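Penry House, Lalbridge
Shared kitchen – inspection checklist with comments
Inspection date: 5 June 2023
Form in use: Plonari household sheet, second version (the first had no room for comments, and the comments went up the side)

How this works: each line is marked Pass, Fail or Watch. Watch means it isn't dangerous today but I have my doubts. Comments are mine. Replies may be written on the copy pinned inside the larder door, provided they are legible and fit for visitors.

FLOOR AND WALKWAYS

1. Floor dry and free of grease
Pass. There is a tacky patch by the bin that has now survived three inspections. I've stopped thinking of it as a spill and started thinking of it as a resident.

2. Nothing left where people walk
Fail. Two carrier bags, one shoe. The shoe has been placed on the stairs, facing home.

3. Mat lies flat
Watch. One corner has curled up. Turn the mat round so the curl is under the shelf, and buy a gripper strip when somebody is next in town.

4. Step stool sound, all feet on
Pass. It was reported as wobbly last time. The stool is fine. The floor is not level and hasn't been in living memory.

ELECTRICAL

5. Kettle flex clear of the hob
Pass, at last.

6. Toaster crumb tray emptied
Fail. I emptied it during the inspection, so strictly speaking it passed by the time I left, but I am marking what I found. What I found could have thickened a soup.

7. No extension lead plugged into another extension lead
Fail. See last July. See also the July before that. The second lead has been taken to the office and may be claimed by anyone willing to explain themselves.

8. Fridge at 4 degrees
Pass. The thermometer said 4 and I chose to believe it. Please don't stand it against the back wall, where it will tell you anything.

CUPS, BOTTLES AND THE SMALL TABLE

9. Drinkware stored upright or put away
Fail. Cups on their sides roll, and a rolling cup finds the edge of a table with great determination. This applies to the smoky-grey one with the faceted wall, and it applies just as much to the plain pink tumbler, whatever its supporters say about it being too wide to go anywhere. A tapered tumbler rolls in a curve. It takes longer to reach the floor, that's all.

10. Bottles closed, or drained and shelved
Fail. The clear one with the blue cursive writing was lying on the table with its mouth open and no cap. If you have the cap, reunite them. If you haven't, stand the bottle up and use it as a bottle, in the kitchen, over the sink.
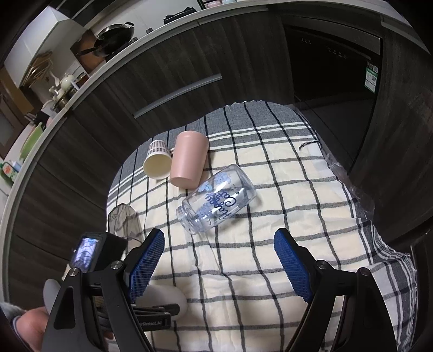
11. Paper cups used once and thrown away
Watch. I know the plaid one matches the cloth, near enough, and I know that some people find this pleasing. It is still a paper cup. They go soft at the bottom seam after a few goes, and then you have tea in your lap. One drink, then the bin.

12. Tablecloth does not hang where it can be caught
Fail. The cloth is too big for the table. The spare has been pushed over to one side, where it hangs in folds at exactly the height of a passing hip. One good snag and the whole lot comes down together. Either fold the extra underneath or find it a bigger table. I would accept a smaller cloth, though I realise feelings run high.

13. Cloth edges in good order
Watch. The far edge is fraying slightly. There is also a little twisted black-and-white tassel lying on top. Sew it on to something or put it in the button tin. Small things near cups end up in cups.

14. No loose plastic wrapping
Fail. Crumpled clear plastic down beside the table. It is slippery underfoot, it is hard to see against a dark background, and it is the sort of thing everyone steps over on the grounds that someone else is coming back for it. Bin it.

CUPBOARDS

15. Doors close and stay closed
Pass, all of them. The dark wood-grain fronts hide fingerprints very well, so please wipe them even when they look clean. Especially then.

16. Heavy pans kept low
Pass. The casserole has come down from the top shelf and I thank whoever did it, and their back.

17. Cleaning products kept apart from food
Watch. The Ornari descaler is on the right shelf, but next to the vinegar. Same size of bottle, same colour of liquid. You can see where this is heading.

FIRE

18. Fire blanket on its hook
Pass.

19. Tea towels away from the hob
Fail. One was folded over the oven handle and trailing upwards by some means I couldn't work out.

ACTIONS

Table cleared and drinkware shelved – same day, everybody
Cloth folded under or swapped – before the next sheet
Plastic binned – now, while you are reading this
Bottle cap found – open
Mat strip bought – whoever goes to town
Descaler moved – done by me on the way out
Tacky patch – warm water, a scraper, and courage

Next inspection in July. The kitchen will not be warned, although the larder door tends to know.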